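Hendix Folding Club: questions we get a lot

Who runs this?

Me, mostly! I'm Yamuna Warrier, and I started Hendix as a student project with Malte Baumgart, who does the training code while I nag people about folding. There are 12 of us this year.

What are you trying to do?

Teach a robot arm to fold laundry. We record people folding with hand-held grippers, then train on those recordings. Our arm is called Gotik (Malte named it, don't ask me) and right now it can manage a washcloth on a good day.

Do I need to know how to code?

Nope. I couldn't when we started. If you can fold a pair of pants without getting mad at them, you're in. The coding people meet separately and you can sit in whenever you like.

How long is a session?

Nearly 3 hours, with a snack break. Please charge your phone first, we never have enough outlets.

Can I fold at home?

Yes, once you've done two sessions with us. A bed works fine, so does a big table. Use your own clothes and mix it up: thick stuff, thin stuff, things with seams and drawstrings. Keep the QR sticker on the gripper clean, and write down which gripper you took!

What does the folding part look like?

Slow. You pinch, lift a little, lay it down, let go, and then do it again. White fabric has been our big thing this term.
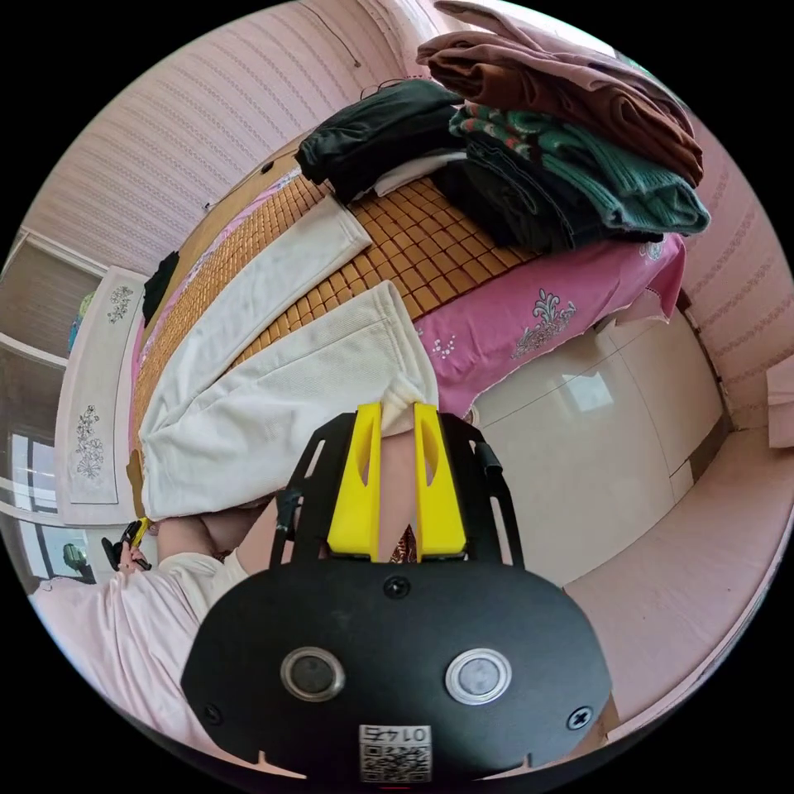
White pants on the bed mat, with the waist side pinched. 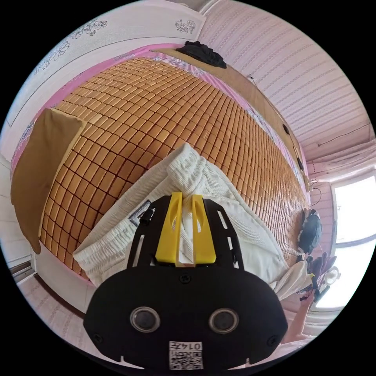

My own tip is to take smaller pinches than you think you need. I used to grab a huge handful and then wonder why my sleeves came out like pretzels.

What if I mess up a fold?

Keep going and fix it. Malte likes having the fixes in there, and I've made plenty of them for him.

Are you going to the Hundach contest?

We want to! It's in February and each team gets 16 items to fold. Sign up by 11 Dec 2022 if you'd like to be on the team. The fee is 80 dollars for the whole club, so you don't pay anything yourself.

Can my little brother come?

If he's in middle school or older, sure, bring him along.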